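Una caja de cartón y toda la tarde por delante

En el taller de robótica de Lozano, los alumnos llevan desde el invierno enseñando a dos brazos a hacer algo que cualquiera de nosotros resuelve sin mirar

13 de mayo de 2022

Se llega al taller por una escalera estrecha que huele a café y a cola caliente, y lo primero que le dicen a una al entrar, antes incluso de los buenos días, es que no se apoye en la mesa. Yo me apoyé, claro. Me lo perdonaron con mucha educación, volvieron a calibrar los brazos (ocho minutos de reloj, que aproveché para quitarme el abrigo y aceptar una magdalena) y empezamos otra vez.

El club se llama Priduvus, nombre que salió de un sorteo y que ya no hay quien cambie, y pertenece al instituto de formación profesional de Lozano. Son seis alumnos fijos, más los que suben a curiosear en el recreo y se quedan a recoger tornillos. Este año se han apuntado al certamen Sultura, un encuentro escolar de automatización en el que cada equipo tiene que resolver una tarea doméstica o de almacén con dos brazos que colaboren entre sí. Ellos eligieron las cajas. Abrirlas, sujetarlas, apartar las solapas, sacar lo que haya dentro. Yo pensé, lo confieso, que habían escogido lo fácil.

Qué va. Me explicaron, quitándose la palabra unos a otros, que el cartón es un material de lo más traicionero: cede cuando una espera que aguante, se dobla por donde quiere y, después de muchos intentos, ya no se comporta como el primer día. Una solapa nueva tiene muelle, una solapa cansada se queda donde la dejan. Por eso guardan las cajas viejas en una estantería y las van alternando con las nuevas, para que el programa no se acostumbre a una sola. Van por los 400 intentos registrados, y su meta, escrita con rotulador en la puerta del armario, es llegar a los 2000 antes del certamen.

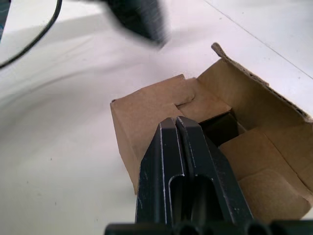
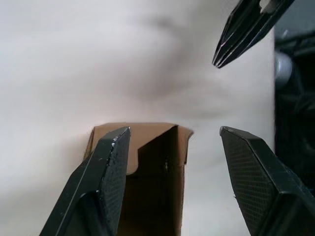 Los dedos de la pinza junto a la caja de cartón: casi juntos en la primera imagen, bien separados en la segunda.

Lo que más me gustó de la tarde fue el vocabulario. En el taller se habla de «morder» cuando la pinza agarra, de «saludar» cuando un brazo se aparta para dejar sitio al otro, y de «hacer un acordeón» cuando se aprieta tanto que el cartón se arruga. El acordeón es una desgracia bastante frecuente y se celebra con un aplauso, costumbre que empezó como broma y que ahora figura, muy seria, en las normas del club.

También discuten, y mucho. La gran discusión de este mes de mayo es si conviene que un brazo sujete la caja mientras el otro trabaja, o si es mejor que se turnen. Los partidarios de sujetar dicen que así la caja no se escapa; los del turno, que dos brazos tan cerca acaban estorbándose. Llevan las dos versiones adelante, en cuadernos distintos, y cada bando anota los resultados del contrario con un rigor que ya quisiera yo en mi redacción.

El dinero, como en todas partes, es poco. La empresa Fivberg, que tiene sus naves a la salida del pueblo, les cede material y les deja visitar la línea de embalaje una vez por trimestre, y de esas visitas vuelven con la libreta llena. En la última se fijaron en cómo las operarias abren una caja: con el canto de la mano, de un solo gesto, empujando un poco hacia fuera. Han intentado copiar ese empujón con el brazo y se les resiste todavía, pero me lo enseñaron tantas veces con sus propias manos que volví a casa haciéndolo yo también con la caja de los cereales.

Al caer la tarde quedaba el último turno de pruebas y me invitaron a pulsar la tecla de inicio, honor reservado a las visitas (¡y a quien haya traído la merienda!). El cuaderno se quedó abierto por la página del día, con mi nombre mal escrito en la casilla de operador y sitio de sobra para los intentos siguientes. El taller abre sus puertas a las familias durante lo que queda de curso, siempre después de las clases, y me piden que recuerde que las cajas vacías se reciben con mucho cariño en conserjería.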